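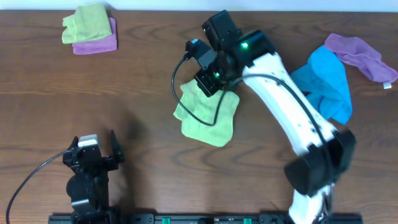

Ticket: Handheld pre-order, stock alert sent but nothing to buy
Status: Open, second line
Raised by: Trinidad Farías
Handled by: Siyabonga Joubert
Shop: Briltura online
Product: Aubert retro handheld, launch bundle

1. What the customer reported

I signed up for the Briltura stock alert in January. The email arrived at 9.02 this morning and I clicked it at 9.03. The product page said "In stock", the basket took the bundle, and then the payment page told me the item was no longer available. I went back and it still said "In stock". I did this 12 times. I find it hard to believe that the whole batch went in under a minute and then came back every time I pressed the back button.

I would like to know whether there were any consoles at all, and I don't want another paragraph about high demand.

2. First reply (automatic)

Thank you for your interest. Due to high demand, some items may sell out quickly. Please clear your browser's cookies and try again.

3. Customer response

Cleared cookies. Tried a different browser, then my phone with the wifi switched off. Same message at the same step. Clearing cookies also logged me out and lost my place on the alert list, so your advice has left me worse off than when I started.

4. Notes, S. Joubert

Picked this up at 11.40. Repeated it on a test account at the first attempt, so I'm ruling out the customer's browser. The product page and the payment page get their stock figures from different places. The page reads from the Nokthorpe warehouse feed. Payment reads from the allocation table, which is the one that counts.

Nokthorpe feed: 200 units.
Allocation table: 0 units.

Asked the warehouse what the 200 are. They say the units are physically there but set aside for shop collection. That would explain the zero. It doesn't explain why an alert went to 700 people who had asked for home delivery.

5. Reply from the web team, pasted in

"Alert fires when feed goes above zero. Working as designed."

6. Notes, S. Joubert

I don't accept that as a fix. If the alert can go out with nothing for sale, the design is the fault. Reopened with them. They have offered to turn the alert off until the next delivery, and I've said yes to that for now.

Also asked about the next delivery. The sheet from Cloltden, who handle the freight, says 1,000 units. The same figure was on the sheet before this one, and 200 turned up. I'm not passing it to the customer as a promise.

7. Message to customer

Hello Trinidad. There were consoles in the building this morning, but none set aside for delivery, so nobody who followed that email could have bought one for delivery. It wasn't your browser and you needn't clear anything else. I've put you back on the alert list with your original sign-up date. I can't give you a date for more stock that I would trust.

8. Customer response

Thank you for the straight answer. Can I collect one of the 200, then? And being back on the list sounds fine, except that the list is the part that doesn't work. What happens next time?

9. Notes, S. Joubert

Fair question. Collection units are first come, first served at the counter and can't be held from here. Checked with two branches and got two different answers on whether theirs are already spoken for. Have told the customer to ring before travelling.

Test alert run at 15.20 against the allocation table instead of the feed. Nothing sent while the table was at zero. Set it to 12 by hand on the test site and the email went out. One pass on a quiet test site doesn't tell me much, so I've asked for a second run under load. Leaving this open until I've seen the result.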